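## 5. What the drivers do now

Drelline describes the Clesix system as a tool that "takes over the routine part of driving." The phrase appears in the staff notice, in the training slides and in both manager interviews. We went into the fieldwork expecting to find some version of that claim borne out, perhaps a weaker one. The system holds the lane, keeps its distance and sets the order of stops, and a person who has those three things done for them should have less to do. Most of the 18 drivers we interviewed told us they had more.

Part of the disagreement comes from what gets counted. The company's measure of workload is the number of steering and pedal inputs per route. By that measure the job has become lighter, and we have no reason to doubt the logs. But an input is something the driver does with hands and feet. Looking at a parked car and deciding that its door may open leaves no trace in the log, whether or not the system is switched on. A driver with the system running makes that judgment as before and then makes a second one, about whether the system has noticed too. Several drivers described this second judgment as the tiring part. One compared it to riding with a learner who never gets any better and never asks anything.

The town routes make the point more clearly than the highway runs. On the highway the drivers were mostly content with the system and some were fond of it. In town they work on roads such as the one in Figure 2, with cars standing along both sides, a filling station, a bus stop and a person on the sidewalk, all under strong glare, with reflections in the windshield lying over parts of the view. Any experienced driver can read a road like this. The question we put to the drivers was who they thought was reading it when the system was on, and the answers were less tidy than the training slides suggest. "Both of us, and I'm the one who gets the call" was how one of them put it.

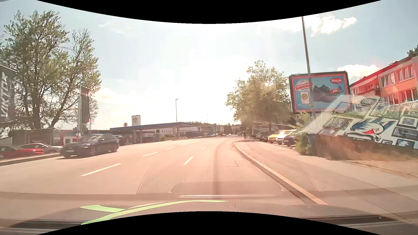

The call in that quotation is from dispatch. Every time a driver takes back control without being asked to, Clesix records an "unprompted takeover," and the dispatcher at the Zindgate depot sees it on the shift report. Management told us that the figure is never used for discipline. We found no case in which it was. All the same, drivers with a high count were phoned and asked for an explanation, and they knew who among their coworkers had been phoned. It would be odd if this had no effect on when people chose to put their hands on the wheel.

We tried to find out what that effect was and can only report a partial answer. Five drivers said they now wait longer before taking over than they would like. Others said the calls made no difference to them, and two of these were, by the dispatcher's account, among the most frequently phoned. It is possible that they don't care. It is also possible that they had grown used to giving the right answer on the subject, including to us. Our interviews took place in a room at the depot, with the office door open to the hallway, and we should have pushed harder for somewhere else.

### 5.1 Skill and its owners

A second change concerns route knowledge. Before the system came in, the order of stops was left to the driver, within a delivery window. Longtime drivers had built up a store of small facts: which loading bay is blocked in the morning, which street has the sun straight ahead in November, where the bus pulls out without much warning. New hires picked these up by riding along. Under Clesix the order is fixed before the shift, and ride-alongs have been cut from 20 shifts to five.

The vendor's position is that this knowledge has been "captured." We asked to see where. What we were shown was a free-text field attached to each stop, in which drivers can leave a note. The field was empty for most of the stops we looked at. The notes that did exist were mostly about gate codes. It seems to us that calling this capture is generous – the knowledge has simply stopped being asked for, and it will leave with the people who have it.

Management did not fully share this view. The depot manager argued that ride-alongs had always depended on the luck of the pairing, and that some of what was passed down was bad habit. That is a fair objection. Two of the newer drivers backed it up, saying they preferred the fixed order to being told off by an older coworker for choosing the wrong street. We do not want to paint the earlier arrangement as a craft workshop. It was uneven, and some people had a hard time in it.

Still, the newer drivers were also the ones who found it hardest to say what they would do if the system dropped out partway through a town route. The training covers this in one slide, which tells the driver to "resume normal driving." For someone who has had five supervised shifts, normal driving on that route is something they have hardly done.

### 5.2 How far the savings claim can be trusted

Nasution's earlier study of warehouse scheduling at Yusof warned against reading a gain off a firm's own dashboard, and the warning applies well to our case. Drelline reports a drop in minor damage claims since the rollout. The form used for reporting such claims was changed during the same period, and scrapes below a certain cost are no longer entered. We asked for the older records to be sorted by the new rule. When our data collection closed on June 12, 2020, we had not received them.

We therefore make no statement about safety in either direction. Gilang Nasution, commenting on a draft of this section, thought we were being too cautious and that fewer scrapes on the yard was likely a real improvement. Perhaps so. Drivers mentioned the yard as a place where they keep the system switched off, though, and any improvement there would need another explanation.

What can be said is that the hours have not changed and neither has the pay scale. The number of stops per route has gone up. When we raised this with the depot manager, the reply was that the drivers now had the capacity for it, and the evidence offered was the count of steering and pedal inputs.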